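The Subscription You Forgot Is the Business Plan

My bank sends me a summary every November, and this time it listed 15 recurring charges. I could name nine of them without looking. Two were for the same thing, a cloud storage plan I had signed up for twice under different email addresses, and one was a recipe service called Gavance that I would have sworn I quit before we moved.

I mention this so you know I am not writing from a position of strength. I am a reasonably careful person who reads the fine print on a lease, and I had been paying for recipes I never cooked for 24 months. The total came to a little over $400.

The usual response to a story like that is a lecture about budgeting. Make a spreadsheet. Check your statements. Download an app that finds your subscriptions for you (the app, naturally, has a monthly fee). I have taken that advice at various times and I don't think much of it. It treats forgetting as a personal flaw that a company happens to run into, when a good many companies have plainly built their prices around it.

Look at how the thing is sold. The free trial asks for a card number before you have seen anything. The reminder that the trial is ending, if there is one, arrives among four other emails from the same sender, all with cheerful subject lines. The annual renewal goes through on a date you have no reason to remember. Each piece has an innocent explanation. I just notice that every innocent explanation leans the same direction.

The convenience argument

Defenders say people like subscriptions. Nobody wants to re-buy the newspaper every morning, and I grant that. I pay for a newspaper by the month and would be annoyed if it stopped. The water bill is a kind of subscription and I have no quarrel with it either.

But convenience has been stretched to cover things it was never about. Jekis, which made a perfectly decent photo editing program I bought on a disc, now rents me the same program with a darker background. I asked their support line what the monthly fee gets me that the disc didn't. Continuous improvement, they said. I have been using it long enough to report that the crop tool has moved twice.

The old arrangement had a discipline in it. If a company wanted my money again, it had to make a version worth buying again, and I could look over the new features and decide to skip a round. I skipped plenty. Under the new arrangement the default answer is yes, and the burden of saying no, every single month, has been handed to me.

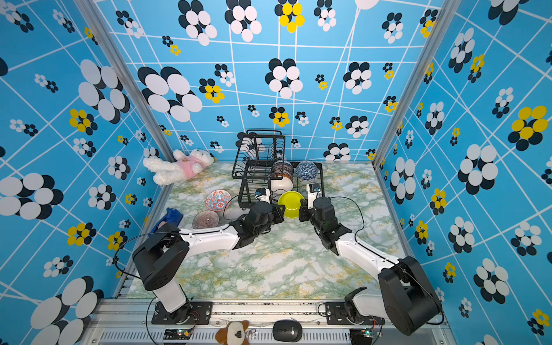 Leaving is the test

I have come to judge these outfits by one measure, the distance between the button that signs you up and the button that lets you go. Signing up for the Lollimgate meal box took me less than two minutes on a phone, standing in line at the pharmacy. Quitting it meant a desktop computer, a password reset, three pages asking whether I was sure, an offer of half price, and a survey I could not skip. By the third page I was angry enough to finish. I wonder how many people are merely tired.

Companies will tell you those pages exist to gather feedback. Perhaps they do gather some. I would find the claim easier to believe if anyone had ever asked me for feedback on the way in.

There are proposals to require that canceling be as easy as joining. I am for them, without much hope. A rule about buttons will be met by people who design buttons for a living, and they are better paid than the people who write the rules. What I would rather see is a dull little requirement that a service nobody has opened in six months stop charging until somebody opens it. The companies know perfectly well who has stopped showing up. Gavance certainly did, as it kept emailing to say it missed me.

I did keep one questionable charge. Mathebula sends a crossword every morning at six, I finish maybe one in five, and it costs less than a cup of coffee. I have put a note on the calendar to think about it again before it renews.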